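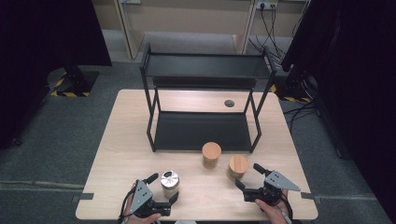 Three canisters and the two-tier rack, with both hand-held grippers over the near edge.

Workshop notes > Grippers > Recording the canister task

Recording a shelf task with two hand-held grippers

This page explains how I record the canister task at our shared workshop. I assume you have already printed and wired both grippers. If not, please read the Stalta build page first.

1. Set the rack

Put the black rack on the far half of the table. Leave the whole near half free for the canisters and your hands. Push down on each corner of the upper tray. If the rack rocks, turn it until it stands still.

2. Place the canisters

I use two wooden ones and one silver metal one. They stand in front of the rack, with enough space between them that the open fingers can pass. Change the places a little before each take. In my first set I kept them always in the same place, and the recording was not much use for training.

The metal lid is shiny. Rima Khasawneh, who built the second pair with me, recommends to turn down the lamp above the table until you do not see a bright spot on the lid in the preview. I do this too now.

3. Lay the cables

Each gripper has its own cable. Let the left one go down on the left side and the right one on the right side, and never cross them. Before recording, stretch both arms to the upper tray. If you feel a pull, give more cable.

4. Check the fingers

Open and close each gripper 5 times. In the Katen program the line for the opening must return to the same value. If it is more than 10 units off, tighten the screw behind the triangular plate and zero again.

5. Record

Start with both grippers over the near edge, fingers a little open. Wait for the beep. Take a canister, put it on a shelf, let go and come back to the start. Move slower than feels natural to you. One take is about 13 seconds for me.

I stop when I have 300 good takes, and this needs more than one evening. Delete a bad take immediately, while you still remember which one it was.

Vojtěch Gajdoš

Related pages
Stalta: printing the finger set
Katen: zero the opening sensor
Karaki cable clips, version two
Cerside workshop: booking the table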